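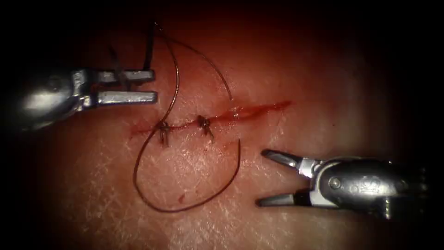
Dreso Hair Wash Diary

Data card and read-me for the second release

What is in this folder

The Dreso Hair Wash Diary is a collection of daily notes about washing, drying and combing hair at home. The notes were written by 30 adults who agreed to keep a diary for four weeks in July. All of them used the same shampoo bar from the Workneh range, and each of them kept to their own conditioner, or to no conditioner if this was their habit before.

I prepared the folder for people who want to compare washing habits with how the hair feels on the following days. It may also be of use to students who need a small table with real gaps and real spelling mistakes in it. It is too small for testing whether a product is good or bad, and I ask you kindly not to use it for advertising.

Files

diary.csv has one row for each day and each person. If a person wrote nothing on a day, the row is there but the answer columns are empty.

people.csv has one row for each person, with hair type, usual length, water hardness at home and whether the hair is coloured.

Both files are in UTF-8, with a semicolon between the columns. Decimal numbers have a point. Please check this before you open the files in a spreadsheet program, as some versions will change the point into a date without asking you.

Columns in diary.csv

person: a code of letters, the same as in people.csv.
day: the number of the day in the diary, starting from one.
washed: yes or no. Rinsing with water only is counted as no.
dried: air, towel, dryer or mixed.
softness: a mark from 1 to 4, given in the evening. The higher mark means softer.
scalp: free text, what the person felt on the scalp. It is often empty.
combed: wet, dry, both or none.
remark: free text, anything else.

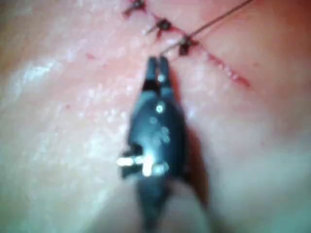

Instrument jaws slightly parted, just below the sutured line.

How the notes were collected

Each person received a shampoo bar, a soap dish with holes and a paper booklet. The booklet was filled in before going to bed. At the end the booklets were sent back by post and I typed them into the table by hand. A second person typed a part of them again, and where the two versions were different we went back to the paper.

The marks for softness are personal. A person with very fine hair may give a 3 for something which a person with thick curly hair would call a 2. For this reason I recommend comparing a person with herself or himself on other days, and to be careful with averages over the whole group.

Water hardness was measured with a paper strip at the kitchen tap. Two persons moved to another flat during the diary. For these two, people.csv gives the hardness at the first address, and the day of moving is mentioned in the remark column.

Known problems

The word "dry" caused us much trouble. In the column dried it speaks of the method, but in the remarks some people used it for the feeling of the hair, and others for the skin of the scalp. I left the remarks as they were written. If you search for this word, please read the full sentence before you count it.

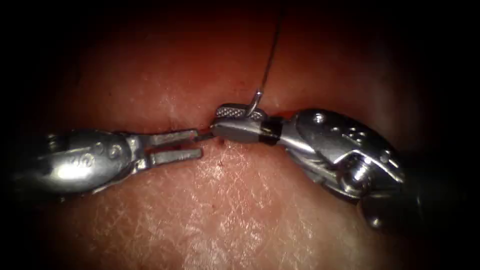

A similar difficulty exists with "oily". Several people put oil in the lengths on the evening before washing and then wrote "oily" on the same day, which tells us nothing about the scalp. In this release I added the sign (o) at the end of the remark when the booklet clearly says that oil was used. Where it was not clear I added nothing.

The shampoo bar becomes soft if it stays in water, and then people use more of it at once. We did not weigh the bars, so the amount used is unknown. This was my mistake in the planning and it cannot be repaired now.

The first days are also less reliable than the later ones. When you change from a liquid shampoo to a bar, the hair can feel coated for some washes, above all with hard water. Many remarks from the beginning speak about this waxy feeling. Some people rinsed with a little vinegar in water against it, which was allowed, and wrote "vin." in the remarks. One person wrote "vinyl" and I corrected it.

What was changed from the first release

The column combed was missing before and is now complete. The codes for hair type follow the Stinum list, which has fewer groups than the one I used earlier and is easier to fill in for people who do not know much about curls. Old codes are not kept. If you have a script that was written for the first release, you will need to change the names in it.

Place names were taken out of the remarks and replaced by the word PLACE. Names of hairdressers were replaced by SALON.

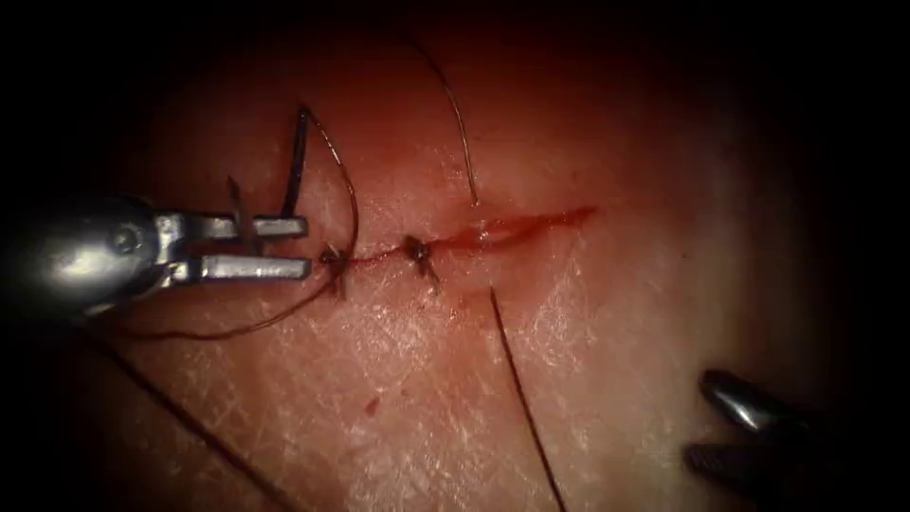 I also removed the names of medicines for the scalp, and wrote TREATMENT in their place. The remarks are otherwise in the words of the people, including the shortened words and the small drawings of faces, which I typed as :) or :( as well as I could.

Use and sharing

You may use the files for teaching and for research without payment. Please mention the Dreso Hair Wash Diary and the number of the release. Do not try to find out who the people are, also if you believe that you recognise somebody from the remarks.

If you find an error, write to the Sirodix help desk with the person code and the day, and I will look for the booklet. The answer can take a while, for the paper is stored in another building.

Last change to this page: Sun 3 March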